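젓가락과 물통, 그리고 늦은 점심

7월, 오전 열 시 조금 넘어서 시작. 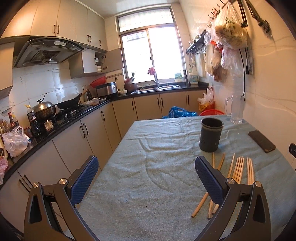
수건 깔고 젓가락 꺼내 놓은 식탁.

오늘은 부엌 정리를 하기로 한 날이었다. 며칠 전부터 하겠다고 말만 하고 미뤘다. 아침을 먹고 설거지를 한 다음 식탁에 수건을 한 장 폈다. 연한 청회색 수건인데 오래 써서 몸 닦는 데는 안 쓰고 부엌으로 내려온 것이다. 반듯하게 펴고 싶었지만 자꾸 구겨져서 그냥 두었다.

수저통부터 손을 댔다. 아래쪽에 구멍이 뚫린 진회색 통이고 두 개가 겹쳐져 있다. 젓가락은 밝은색 나무젓가락인데 전부 꺼내 보니 아홉 개였다. 짝이 안 맞는다. 하나가 어디로 갔는지 모르겠다. 싱크대 밑도 보고 서랍도 뒤졌는데 없었다. 지난달에 음식물 쓰레기에 섞여 나간 것 같기도 하다. 남은 하나는 버리지 않고 따로 빼 두었다. 국물 저을 때 쓰면 된다.

젓가락 끝을 하나씩 봤다. 색이 변한 것이 두어 개 있었지만 아직 쓸 만하다. 다음에 장을 볼 때 새로 한 묶음 사기로 하고 목록에 적었다. 목록에는 벌써 수세미, 식초, 건전지가 있다. 건전지는 벌써 세 번째 적는 것 같다.

휴대폰은 식탁 가장자리에 엎어 두었다. 화면이 보이면 자꾸 집어 들게 된다. 그래도 중간에 두 번 울렸다. 한 번은 Muvham 배송 문자였고 한 번은 Venkatesh Bhat 씨였다. 주말에 빌려 간 찜통을 오늘 돌려주러 와도 되냐고 물었다. 오후면 괜찮다고 했다.

물은 유리 물병에 담아 식탁에 두고 일했다. 더워서 금방 마신다. 여름에는 이 물병이 냉장고에 들어가 있을 틈이 없다. 보리차를 끓일까 하다가 불 앞에 서기 싫어서 그만두었다.

가스레인지 위에 검은 웍이 올라가 있다. 원래는 아래 장에 넣어야 하는데 손잡이가 길어서 문이 잘 안 닫힌다. 손잡이를 벽 쪽으로 돌려 두면 지나다닐 때 걸리지 않아서 요즘은 그렇게 쓴다. 자리를 새로 만들어 볼까 하고 왼쪽 장을 열었는데, 냄비 뚜껑이 쏟아질 것 같아서 도로 닫았다. 왼쪽 장은 다음에 한다.

이 집 싱크대는 기역자로 꺾여 있고 상판이 검은색이다. 반들반들해서 닦아 놓으면 보기 좋은데 물자국이 잘 보인다. 식초 탄 물로 한 번 닦고 마른행주로 다시 닦았다. 창문 밑이 제일 오래 걸렸다. 창을 열어 두는 계절이라 먼지가 많이 들어온다. 베이지색 문짝도 손잡이 둘레만 닦았다. 손잡이가 세로로 길어서 위에서 아래로 한 번에 닦으면 된다. 문짝 전체는 못 했다.

바닥에 둔 것들도 남았다. 파란 비닐봉지와 빨간 플라스틱 바구니가 안쪽 벽 앞에 있다. 파란 봉지에는 재활용할 비닐을 모으는데 며칠이면 찬다. 빨간 바구니는 원래 양파를 담으려고 샀다가 지금은 아무거나 들어간다. 바구니를 비우고 물로 헹궈 창가에 엎어 말렸다. 구석의 흰 봉지는 매듭을 지어 베란다로 옮겼다.

바구니 밑에서 영수증이 나왔다. 22번이라고 찍힌 대기표도 같이 나왔는데 어디서 받은 것인지 기억이 안 난다. 영수증은 Yoshida에서 행주를 산 것이었다. 그 행주는 아직 뜯지도 않았다. 오늘 뜯어서 한 장 썼다. 생각보다 물을 잘 안 먹는다. 한 번 삶아야 나아질 것 같다.

한 시가 넘어서 점심을 먹었다. 찬밥에 계란을 부쳐서 김치하고 먹었다. 웍을 꺼내 둔 김에 거기다 계란을 부쳤더니 기름이 가운데로 몰려서 가장자리가 탔다. 다음부터는 작은 팬을 쓴다.

세 시쯤 Venkatesh 씨가 찜통을 들고 왔다. 안에 옥수수가 여섯 개 들어 있었다. 처가에서 보내 준 것이라고 했다. 앉아서 물 한 잔 마시고, Sutrisno Siregar 씨가 다음 달에 이사한다는 이야기를 했다. 같은 동네 안에서 옮기는 것이라 멀어지는 것은 아니다. 이삿날 손이 필요하면 가기로 했다. 찜통을 어디에 넣을지 정하지 못해서 일단 냉장고 위에 올렸다.

저녁에는 옥수수를 세 개만 쪘다. 나머지는 껍질째 냉장고에 넣었다. 수저통은 깨끗이 씻어서 말려 두었고 젓가락은 네 벌을 꽂았다. 수건은 빨래통에 넣었다.

내일 할 것: 왼쪽 장 냄비 뚜껑, 행주 삶기, 건전지.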